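How to budget for your first robot arm

Start with the table, not the arm. I know that sounds backwards, but when we set up our bench at Morin we had the arm chosen before anyone had measured anything, and we paid for it later.

Write down every job you want done, then everything those jobs need. Ours was kitchen work, so the list ran to plates, baskets, toy food and a toaster oven -- all cheap, but it does add up! We put £35 a month aside for replacements.

Next, ask for 2 quotes. Vovell and Hestex both sent us one, and the dearer came to £2748 for mounting, cabling and training, with the arm itself on a separate sheet. Do read the small print on delivery, as ours took almost 14 weeks.
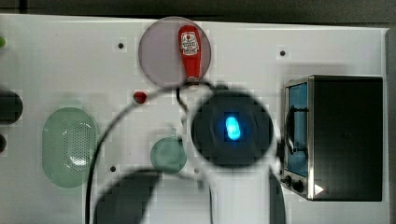

Leave a line for spare cables too, and get your order in by January if your budget year ends in spring.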